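3. 導入計画と予算(購入前に読むこと)

アーム本体を発注する前に、この章を済ませてください。見積依頼はその後。

3-1 手順
1. 対象作業を一つに絞る。箱の上に小物を置く、程度の単純な作業で可。
2. ワークの寸法と重さを実測し、購入計画シートに記入。カタログ値は使わない。
3. シミュレータ上に作業台とアームを配置。ワークは単純な箱で代用。色は種類ごとに変えておくと後が楽。
4. 到達範囲と干渉を確認。とくに背の高い箱の裏側。
5. 結果を添えて、Stonixとカレテロ(Carretero)の2社へ見積依頼。

注意:手順4を飛ばして発注しないこと。架台の作り直しは保証対象外でです。 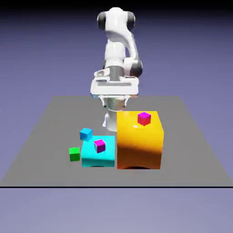 3-2 予算の組み方
総額は151万円を上限として計画。内訳はアーム、グリッパ、架台、安全柵、教育費。本体だけで枠を使い切る例が多いので、グリッパの予備指は最初から計上。納期は標準で11週、架台は別便で5週。発注日をそろえると架台だけ先に届くため、置き場所を確保しておく。

6. 見積書の有効期限を確認。期限切れは再見積、価格が変わることあり。
7. シミュレータ(Bamine)のライセンスは年額。初年度分だけでなく、次年度更新も予算に入れる。
8. 計画シートをFornodance導入窓口へ送付。担当:アイタナ・トレド。不在時はオルテンシア・ペレイラ。

メモ:2月締めの予算に載せる場合、シートは9営業日前までに必着。遅れた分は翌期あつかい。

警告:シミュレーションの結果は安全評価の代わりになりません。実機のリスクアセスメント費用は別枠で必ず確保すること。削らない。

3-3 発注前の確認
・電源容量と設置場所の床耐荷重
・搬入経路の幅(架台は組立済みで届きます)
・グリッパの開き幅とワーク寸法
・保守契約の有無、代替機の貸出し条件

未記入の欄が残ったシートは差し戻し。不明な欄は空白にせず「未定」と記入してくだい。

改訂:2023年4月12日 納期の記載を更新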